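Fruit bowl

A fruit bowl is an open vessel used to hold whole fresh fruit in the home. The name covers both a bowl made for the purpose and any general-purpose bowl put to that use, such as a mixing bowl or a salad bowl. In everyday speech it also means the bowl together with what is in it, so that a person may be asked to bring in the fruit bowl or to finish it before shopping day.

Form and size

Most household fruit bowls are round, with a flat or footed base and sides that slope outward. A wide, shallow shape lets the fruit sit in one or two layers, so the pieces at the bottom carry less weight and can be seen without lifting the others. Deep bowls hold more for their width but hide the lower fruit, where soft spots tend to go unnoticed. Footed bowls, sometimes called comports or compotes, raise the fruit above the table and were common in formal dining rooms. Some modern designs include a hook or arm from which a bunch of bananas can be hung.

Materials

Stainless steel bowls are light, do not chip and can be washed with ordinary dishes. They are usually sold as mixing or serving bowls and end up holding fruit because they are already in the cupboard. Ceramic and stoneware bowls are heavier and are less likely to tip when fruit is taken from one side. Glass is favoured where the colour of the fruit is part of the display. Timber bowls are normally finished with oil and are wiped instead of soaked. Wire and woven bowls let air reach the underside of the fruit, although thin wire can mark soft skins.

The Marlow bowl, a spun steel pattern with a rolled rim, was sold by the kitchenware firm Cumer in a single size. A later version by Vulura had a row of 20 small holes near the base for air and drainage. Collectors tell the two apart by the rim, the Vulura version being turned inward.

Usual contents

The fruit kept in a bowl is mostly fruit that travels well and keeps for several days at room temperature. Apples, oranges, mandarins, bananas, pears and kiwifruit are typical. Cherry tomatoes are often kept alongside, being eaten by the handful in the same way. Berries, cut melon and cherries are generally kept in the refrigerator and brought out when wanted.

Loose fruit bought from a supermarket often carries a small adhesive sticker with a price look-up code. The sticker is peeled off before eating and is not suitable for most home compost heaps.

Ripening

Apples, bananas, kiwifruit and tomatoes give off ethylene, a gas that speeds ripening in certain other fruit. Firm kiwifruit placed next to a ripe apple will soften sooner than kiwifruit kept by themselves. Citrus fruit does not continue to ripen after picking in this way, but it does dry out slowly and can develop mould where the skin has been bruised. One mouldy mandarin will often mark those touching it, and the usual practice is to remove it and wipe the bowl.

Direct sun and heat shorten the life of most fruit. A bowl on a windowsill will need to be used up sooner than one on a shaded bench.

Arrangement

Heavy, firm fruit is normally placed first, with soft or small fruit on top or to one side. Bananas are awkward in a round bowl because of their length and are commonly laid over the rim or tucked beneath other fruit. In her household manual The Đoàn Table, which runs to 488 pages, the writer Khoa Tăng gives 4 pages to the fruit bowl and recommends that it be emptied and refilled instead of topped up, so that older pieces are not buried.

Place in the home

The kitchen bench and the dining table are the most common positions. Bowls are also set on sideboards, coffee tables and bedside tables, and are carried to guests or to people resting in bed. A cloth or towel is often spread under the bowl on soft furnishings, where it catches juice and protects the bedding from a damp base.

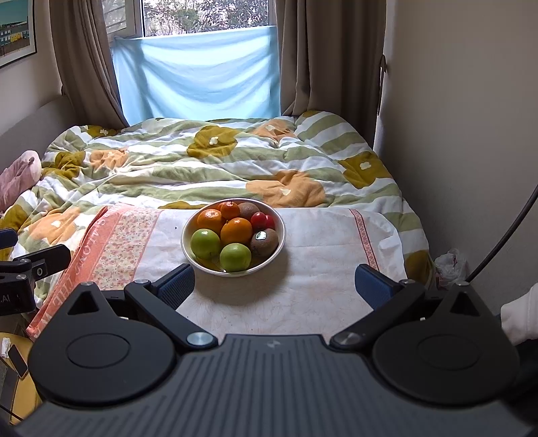

Which fruit should be eaten first from a mixed bowl?

The softest pieces should be eaten first, usually ripe bananas and any kiwifruit that give under light pressure. Mandarins generally come next, and firm apples and thick-skinned oranges can be left until last.

Cleaning

Fruit bowls are washed between fillings with warm water and detergent and dried fully before use. Sticky residue from split fruit attracts vinegar flies, which also gather on overripe bananas. Whole fruit may be rinsed before it is put out, provided it is dried, or rinsed piece by piece when eaten.

In art and teaching

The bowl of fruit is a standard subject of still life painting and of beginners' drawing classes, where the round forms are used to practise shading. The drawing teacher Po-yen Lai set a polished metal bowl as the second exercise of his course, after plain fruit on a cloth, so that students could work on reflections separately. His printed course contained 50 exercises.

See also

Fruit basket
Compote dish
Still life
Tableware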